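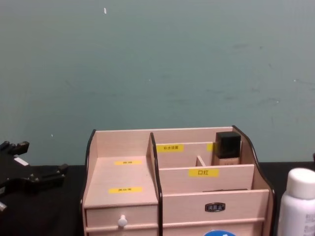 Labeling practice for put-away fixtures: slot labels vs. a separate slot map

Started by orberg_cell2

We are rewriting our in-house rules for tabletop put-away tasks and I want opinions before the draft is frozen. The fixture is a desktop cosmetics organizer with printed yellow labels in Chinese, one product type per slot. Current draft:

1. Every slot used in the task has a label. No label, no placement.
2. The label text names the product type, never the brand.
3. The episode ends when the item is released in the slot whose label matches it and the gripper has retracted.
4. Anything else is logged as a misplacement, including an item that is upright and stable in the wrong slot.

Rule 4 is where we disagree internally. On the last batch of 1,000 episodes the two reviewers split on 15, and all 15 were rule 4 cases.

-----

trolley_ops wrote:

Rule 4 is fine. Rule 1 is the weak one. A label stuck on a compartment floor stops being readable the moment something stands on it. If your reviewer only has the end-state image, the match can't be confirmed. Put the label on a vertical face or keep a slot map on file.

-----

orberg_cell2 wrote:

Some are on vertical faces already. The lipstick label is on a front panel and reads well from chest height. The face cream and makeup sponge labels are on the floor of the front compartment, side by side, with no partition between them.

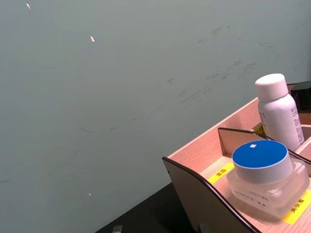

With the jar in that compartment both floor labels can still be made out from the wrist view, so I would not call floor labels unusable. The label at the base of the white bottle behind the divider is a different matter. I would not sign off on that one from the wrist view alone.

-----

Zosex wrote:

Two labels in one undivided compartment means you have zones, and your rule 3 says "slot". Define the boundary or your reviewers will keep splitting. We use the midpoint between labels, and an item whose base crosses it goes to a second reviewer.

-----

trolley_ops wrote:

Midpoint rules look tidy on paper and fail with wide items. Fit a partition.

-----

Zosex wrote:

Fitting a partition changes the fixture, and then the old episodes are not comparable. We had 3,562 on file when somebody proposed the same thing to us in April. We kept the fixture and changed the wording.

-----

aberg_qa wrote:

Agree with Zosex on freezing the fixture. At Åberg we also require a reference image of each compartment before items go in it, from the same camera the reviewer will use. Labels have to be legible in it or the slot is struck from the task list. It takes 2 minutes per setup.

-----

orberg_cell2 wrote:

Reference images make sense. I would accept "legible in at least one camera" - requiring the wrist camera for every label would strike half the back row, where the angle is poor. Revised draft, 5/8/20:

1. Every placement zone has a label. A compartment may hold more than one zone. The boundary is the midpoint between labels.
2. The label text names the product type, never the brand.
3. Reference images are taken with the labels of the front compartment uncovered. Each label in use must be legible in at least one camera. 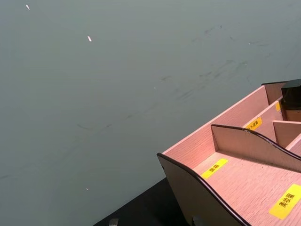 4. The episode ends on release in the matching zone with the gripper retracted.
5. Wrong zone is a misplacement. A base crossing the boundary goes to a second reviewer.

-----

trolley_ops wrote:

Still against the midpoint. The rest I can live with. Add what happens when a label peels during a session.

-----

aberg_qa wrote:

We stop, replace it, retake the reference image and start a new session number. Episodes between the last good image and the stop are excluded.

-----

orberg_cell2 wrote:

Going in as rule 6. Leaving the midpoint open until I have numbers on wide items.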